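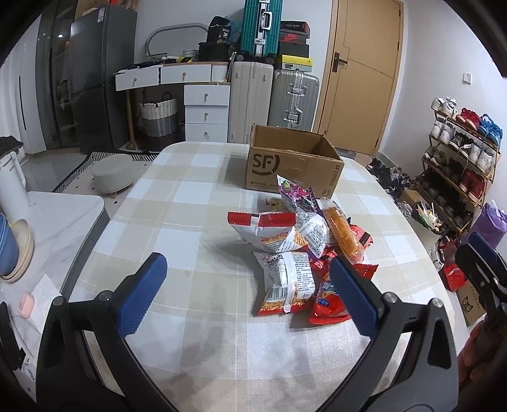
Shelf life was the first thing raised by Kukbridge during the consultation round, with its submission stating that a best-before date is of little use to a receiving site if the outer carton carries no date at all. Jendeo has adopted that position in the revised packing standard released this February.

The standard applies to mixed cartons of individually wrapped, shelf-stable food sent by parcel to staff kitchens, community centres and remote worksites. It replaces the interim guideline and takes effect for new orders in March.

Under the revised standard, each outer carton must carry a label stating the earliest best-before date of any item inside. Allergen declarations are to be consolidated on a single sheet, printed in 10-point type or larger, and placed on top of the contents. Items supplied without an English-language ingredient panel require a supplementary label applied before dispatch.

Jendeo reviewed 1,000 carton records supplied by Stullano. Of these, 116 contained at least one item with a best-before date earlier than the date recorded on the packing list. Most discrepancies were traced to late substitutions — a flavour or pack size changed after the list had been generated. Substitutions are still permitted, but the list must be reissued.
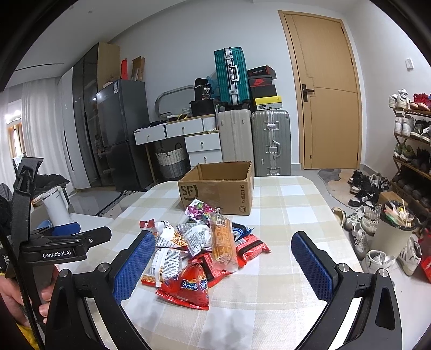 Does the standard apply to chilled or frozen goods? Chilled and frozen goods are outside its scope and remain covered by the existing cold-chain procedure.

Gross carton weight limits are unchanged. Void fill must be paper-based and must not obscure the allergen sheet. Cartons may be reused once, provided all previous labels are removed or fully covered.

Packing sites at Taipe and Kukbridge will move to the new labels first. Remaining sites will follow when current label stock is exhausted. Transitional cartons bearing the old label will be accepted until the end of June.

The revised standard and label templates are available from the Jendeo technical office on request.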